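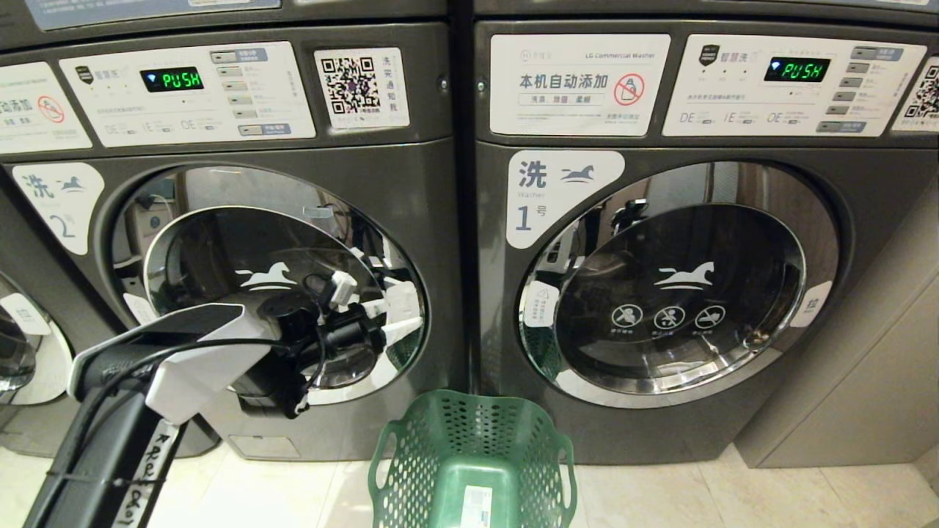
Diễm Nghiêm gets paid when people watch her talk, and not much when they don't. Her channel, Plakness, covers nonprofits and tenant groups, and she has been running it out of a spare bedroom for eight years. Subscribers ask about her money more than anything else, so she finally agreed to go through it with me, over two phone calls and one long email. A lot of channel income works like a coin laundry, she says. A display says PUSH, you push, something goes round for a while, and the numbers at the end are smaller than you'd think.

First the number everybody wants. Last month the ads brought in $566. January was better, $700, and she still can't say why. "I posted less in January. I had the flu. Go figure."

So where do those net worth sites get their figures? She laughed for a good while at that. One of them had her at a house and two cars. "I rent. I have a bike. My mother called me about it, she wanted to know why I hadn't told her about the house."

The sites take public view counts, multiply by a rate, and that's the whole method as far as she can tell. The rate is the problem. Hers moves around from week to week, and a video on food bank audits doesn't draw the same ads as a video on credit cards. Some of hers draw no ads at all. Anything with eviction in the title tends to go quiet, she says, and she has stopped appealing it.

"I'd rather spend the afternoon reading a filing."

Reading filings is most of the job. She pulls annual returns, looks for odd jumps in salaries or rent, then calls the group and asks. Most call back. A few have thanked her. One sent a letter from a lawyer, which she framed.

The other half of Plakness is Ainhoa Aguirre, editor, captions, and the voice you hear laughing off camera in the older videos. They met at Wastari, a small arts charity, both on the front desk. Aguirre was on the second call and did not let much slide.

"She says eight years but the first two don't count," Aguirre said. "There was no sound on half of them."

Nghiêm: "There was sound. It was quiet sound."

They split the money down the middle after costs. Costs are software, the captioning service, copies of court records, and a microphone that is being paid off in installments. Both have day jobs. Nghiêm does payroll three days a week for Barroso, a catering company, and Aguirre teaches evening classes. Most of the editing gets done in whatever hours are left over – in bed, on the bus, at the laundromat. 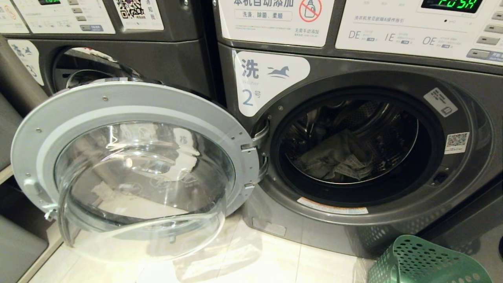
Door open on one of the washers, control panel above.

Then there's the sponsor question. They have had exactly one, a budgeting app called Ureo, and it ran for a season. Nghiêm is polite about it. Aguirre less so.

"They wanted to see the script," Aguirre said. "Then they wanted to see the next script. Then somebody wanted to know if the charity in the video could be a nicer charity."

They let the deal lapse. It would of paid for a new computer. No regrets, Nghiêm says, though there was a pause before she said it.

What replaced it is memberships. Small monthly payments, no perks worth mentioning, a thank you in the credits. The first week brought in 40 members and she wrote to each of them by hand, well, by keyboard. That money is steadier than ads and she plans around it now. Members can leave whenever they like and some do, usually after a video about a group they love.

Does that change what she covers? "It changes how long I stare at the upload button. It hasn't changed what I upload. I hope. Ask me in a bad year."

Has she thought of turning Plakness into a nonprofit itself? People suggest it in the comments every time. She has read too many returns to want to file one, she says. Also she would need a board, and Aguirre has already said she won't be on it.

"I'd be a terrible board," Aguirre said. "I'd vote no on everything."

On the activism side they are careful. Neither of them tells viewers who to give to. They get asked every December and the answer is the same, look up the return, read the page with the salaries, call and ask a question, see how you get treated. Nghiêm thinks the phone call tells you more then the paperwork does. Aguirre thinks the paperwork. They have argued about this on camera at least once and the clip did better than the video it came from.

Next up is a series on storage units – groups that collect donated goods and then pay for years to keep them in a locker somewhere. Four parts, maybe five. First one is cut, the second is waiting on a records office that only answers its phone in the mornings.

And the house? Still up on the site when I checked. The cars too.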